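About the Merrick Courier

The Merrick Courier is an independent local newspaper covering Merrick, Menen and the farming districts between them. Leonie Treloar started it in March as a two-page newsletter, after the regional daily closed its Merrick office.

We now publish online every weekday and print 240 copies a fortnight, which go to shops and libraries. We have two paid reporters. Everyone else is a casual contributor.

The paper is funded by 295 subscribers and a small amount of local advertising. Advertisers don't see stories before they run - and neither do councillors. When we get something wrong we correct it at the top of the article and leave the correction there.

To send a tip or a letter, use the contact form or drop it in at the office on Dollomia Street.

Page updated June 2024

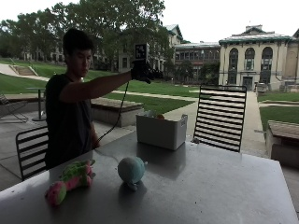
Photo: Merrick Courier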